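Subject: Re: [bralta-users] grasp success 166 of 166 after the update?

On a September morning the release poster wrote:

> We reran the tabletop set on the new Bralta build and got 166 clean
> grasps out of 166 tries. No drops, no safety stops. We think the old
> contact problem is fixed and we'd like to close the ticket. The
> Sutherland cell can go to full speed as soon as somebody signs off.

I won't be the one signing off, and I'd ask that the ticket stay open.

A perfect score is what made me look. The build before this one never got through a whole set without at least one stop, and the release notes list nothing bigger than a change to the contact settings. So I pulled the logs from Fuvarbridge and went through them with the force trace turned on, which as far as I can tell was off for the whole run you quote.

The stop never fired because the stop never got a number to compare. With the new settings the finger force comes through as zero for the first 900 milliseconds after the close command. The monitor reads zero, decides all is well, and by the time real values show up the grasp has already been scored. You could close those fingers on anything you like and get a pass. I tried it with the gripper parked over bare table, nothing between the fingers, and it logged a success. Twice.

Two renders from my own session, same build, same room, mug and basket tasks: 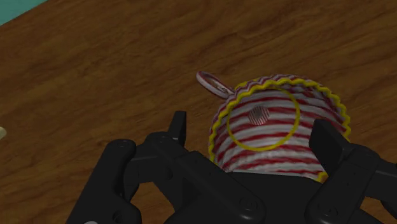
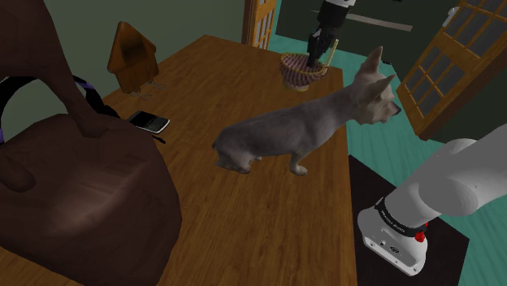 The other thing I don't like is the keep-out check. It is supposed to refuse any move that takes the arm through an object that isn't the target. In the new build it only knows about objects listed in the task file, and the task file lists the target and the table. Everything else in the room is drawn but doesn't exist as far as the planner is concerned. I dragged a box into the path on purpose and the planner went straight through it without a warning — the old build at least complained.

I know the answer I'm going to get, that it's only simulation and no one gets hurt. Fine. But the message I'm replying to asks for full speed on a real cell on the strength of a simulated run, and the real cell takes its force limit from the same settings file. I checked. If the zero reading carries over, you have a gripper closing blind for most of a second with the stop asleep. Maybe the hardware driver fills in the gap some other way. I haven't seen anybody show that it does.

What I'd want before anyone touches the speed setting:

- the same 166 tries with the force trace on, logs posted to this list
- the empty grasp scored as a failure
- a missing force reading treated as a stop, never as a zero
- the keep-out check fed from the room and not from the task file

Somebody suggested off list that the Pisen plugin is to blame. Could be. I ran with it and without it and the gap was there both times, so I doubt it, but I only have the one machine to try it on. If you have a different setup, please run an empty grasp and post what you get, including the settings file. A screenshot of the summary page doesn't help, the summary page is the part I don't believe.

Until then our copy stays on the old build at reduced speed.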